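Visit report: Herham dishware sorting room, Pletbridge
February 11, 2024

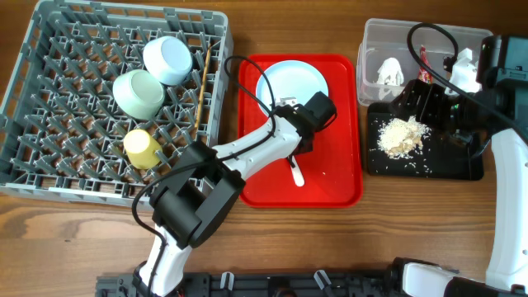 Sorting table with gray dish rack, red tray and light-blue plate.

The Herham building in Pletbridge opened its ground floor to visitors for the afternoon. I went for the dishware section, which occupies room 17 at the end of the main corridor. Entry was free, with a sign-in sheet at the front desk. The handout gives the floor area of the whole site as 2324 square meters. The part open to the public is a small fraction of that.

Room 17 deals with the handling of cups, plates and utensils after washing: how they are racked, how they are moved to trays, and how much table space each step takes. The work is done for Mahama, a supplier of kitchen goods to shared housing and small canteens. Visitors could walk along one side of the room and stop at any table.

The rack

The table I spent the most time at had a large gray plastic dish rack on the left. It is an open-grid type with a slotted outer wall and rows of angled pegs. Most of the pegs lean the same way, on a diagonal. Three cups were in it: a very pale blue-white one, a pale mint-green one and a smaller pale yellow one. The first two sat almost touching.

Angled pegs are a compromise. A plate needs a narrow gap and something to lean on. A cup needs a peg that fits inside it and enough clearance that it does not rest on its neighbor. On a rack where one peg pattern serves both, cups tend to settle at a tilt. I have the same problem at home with a cheaper rack and a set of mugs with wide handles.

A slender wooden stick was also in the rack, near the right wall, lying almost vertically as seen from above. Thin items are awkward in an open grid. The handout recommends a separate utensil cup for anything under 38 millimeters wide, and I would agree with that.

The trays

In the middle of the table was a bright red rectangular tray with rounded corners and a raised rim, set upright as seen from the visitor side. A round light-blue plate with a shallow rim lay on the upper half. A utensil with a white rounded handle lay below it at a slant. The plate takes up most of the usable width in a tray of this kind, and long utensils then have to go in the remaining space at whatever angle fits.

To the right were a clear plastic container and a black rectangular tray. The strong difference in color between the trays makes it easy to tell them apart from the walkway. Against brown wood the red one is the easiest to find. The gray rack is less distinct, and pale cups show up well in it.

Printed material

The handout is a folded sheet titled Gorkulon, the internal name for the layout study. It lists rack spacing, tray dimensions and a load limit of 325 grams per cup position. It does not give the peg angle, an odd omission for a document on rack layout. A copy can be requested at the desk.

Practical notes

The room is reached by a level corridor and the doors are wide. Lighting is adequate for reading the labels on the wall. There is no seating in the dishware section, and the coat hooks are back by the entrance. Parking is behind the building, on gravel. The next opening is planned for May, with the storage section added to the route.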